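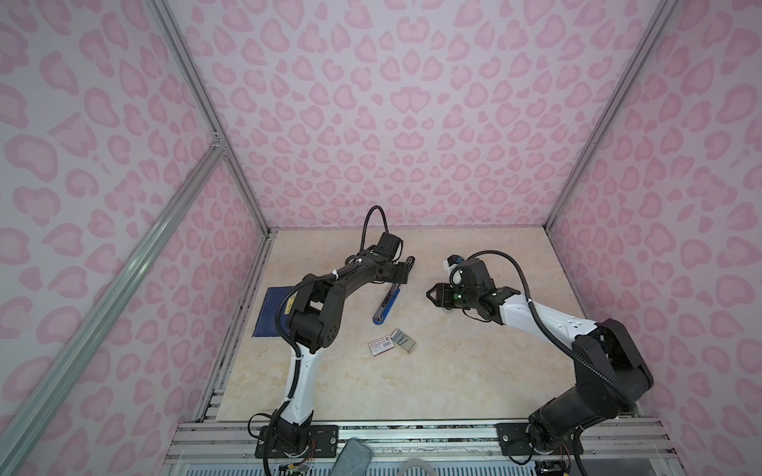 *Bench two, both arms bolted to the front rail, stapling kit laid out.*

**xochitl_q** (thread starter)

Right, I need opinions before I write our house rules up properly. I've got a two-arm cell on a marble-effect top with pink leopard-spot walls on three sides. Our current rules fit on a sticky note and I'm not happy with them. What I've got so far:

- hands out of the cell while the arms are powered
- one person on the stop button, doing nothing else
- only the things needed for the task on the table
- cables checked at the start of every session

What am I missing? And does anybody do a proper risk assessment for arms this small, or is it overkill?

**magana_bench**

Not overkill! Small arms still nip, and you're putting sharp things in there. I'd add "no loose bits inside the walls" and mean it. Your wrist cables loop up quite high as well. We had one catch on run 715 at Elico and it took the connector with it. Clip them down and write the slack length in the rules so people stop guessing.

**tinhat_tam**

Disagree on the cables, sorry. Clip them too tight and you've swapped a snag for a broken wire inside the sleeve, which is far worse to find. Leave the loop, limit how far the wrist can turn in software. My bigger moan is the little circuit board near the bottom left with its wires showing. Put it in a box! Any rule about tidy cables ought to start there.

**magana_bench**

Fair on the board. Still not with you on the loops. Software limits get changed by whoever's in a hurry.

**irais_c**

I wrote the sheet we use at Tratotel, so a few bits from that. Staples count as sharps for us: refills stay closed until the run needs them, and whoever opens the pack sweeps the top afterwards. We also keep a log of every stop with the run number and who pressed it. Ours is up to 2108 now and it's the most useful thing we own. One thing I'd change in your list is "powered". Does that mean lights on, or motors holding? I see two green lights on the right wrist and I couldn't tell you which. Pick a word and define it.

**tinhat_tam**

Yes to that last bit. We say "live" and it means the supply is switched on at the wall, full stop. Lights don't come into it.

**xochitl_q**

Brilliant, thanks all. Stealing "live" and the sharps rule. The board is getting a box this week. I'm leaving the cable loops alone for now (sorry magana) but I'll put the wrist limits behind a password and see how we go through May. Irais, any chance you could post the log headings?

**irais_c**

Run number, time, which arm, who stopped it, what was on the table. That's the lot.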